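Joltport Two-Arm Classroom Station
For robotics clubs, high school teams and student projects

Joltport Trellach Kit, Part No. 605-22
In stock. Ships in two boxes.

Overview

The Trellach Kit is a bench setup for teams that have finished a wheeled robot and want to work on handling. It covers the control side and the task side of a two-arm station. Arms are ordered separately, and many clubs already have a pair through a school or a local college. The kit works with any arms that accept joint position commands over Ethernet or USB.

It was put together for the Niscombe Tabletop Challenge, which asks student teams to move everyday kitchen items on a table without dropping them. You do not have to enter the challenge to use it. About half of the course material is written for a regular after-school club that meets once a week.

What is in the boxes

Controller unit with power supply
Two emergency stop buttons on 2000 mm cables
Two gripper adapter plates with bolts
Spare finger pads, black, bag of 22
Task cards, set of 111
Corner markers for the table
Printed coach guide and student workbook

What you need to add

Two arms with parallel grippers
A camera that can look down over the work area
A laptop running the Huamán control software (free download with the kit code)
A steady table with a plain top
Cups, bowls and other items named on the task cards

Buy the dishes at a thrift store. The cards give a size range for each one and leave the color up to you, except for the sorting tasks, where it matters.

Task cards

Cards are grouped by level. Level 1 uses one arm and one object. Level 2 uses one arm and two objects of different sizes. Level 3 uses both arms. Each card has a starting layout, a goal layout, a time limit and a place to write down failed attempts. Please have students fill in the last part. Judges at Niscombe ask for the log, and teams with a thin one lose points for it.

Most teams spend three or four meetings on Level 1. Small cups are harder than they look when the handle faces away from the gripper, and students tend to find this out on card 9.

Setting up

Clamp or bolt the arms before connecting power. Place both at the same side of the table so each gripper can reach the middle. Run the joint check from the laptop with the table clear. Then set the corner markers and start the table calibration, which takes a few minutes. Repeat the calibration any time the table is bumped.

Level 2 starts with the mug and bowl cards.
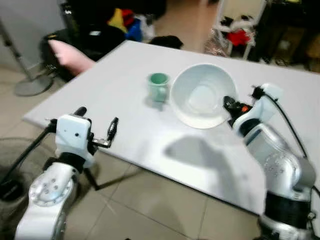 Students decide first which arm takes which item, then write the approach points for each. The bowl should be gripped at the rim. With a wide bowl, bring the fingers in low and slow, and lower the closing force in the software to setting 3 before the first try. For the mug, allow space on both sides for the fingers to open fully. Keep the two arms on separate timers until each one can finish its part alone.

Lighting makes a difference to the camera step. If an arm's shadow falls on an object, the software may place the edge wrong. A second lamp on the other side usually fixes it.

Age and supervision

Grades 9 and up. One adult per station, within reach of a stop button whenever the arms have power.

Warranty and spares

One year on the controller. Finger pads wear out and are not covered. Replacement pads, cards and cables are listed under Trellach Spares. Orders for fall clubs should be in by the end of August, as October deliveries fill up with challenge teams.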